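Sink Exercise, Part Two: Getting the Can Off the Counter

By now your copy of the kitchen loads, the arm moves when asked, and you have stopped showing people the red ball. Good. Set the camera to the gripper view and check that the ball sits between the two fingers, over the sink.

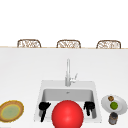

CLANDHAM, January 25, 2021

Robotics club handout, revised by Bimla Joshi after Wian Steyn's group spent 76 attempts discovering gravity.

1. Open the fingers all the way. Halfway open is how cans learn to roll.

2. Come down over the can from above. The faucet is solid, and it will win.

3. Close slowly, then wait 2 seconds before lifting. The physics needs a moment to make up its mind.

4. Lift only as high as you need to clear the sink rim. Switch to the side camera and look at the gap under the can. 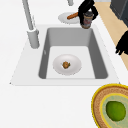

If the can starts to tilt, lower it and grip again closer to the middle. Turning up the finger force feels like the answer. Elīna tried that in December, and the can left the building at some speed.

5. Save the run under your own name. We have 17 files called "final" and Hervé is tired of opening them.

Five clean lifts in a row and you can move on to Part Three, the lime, which is round and has opinions.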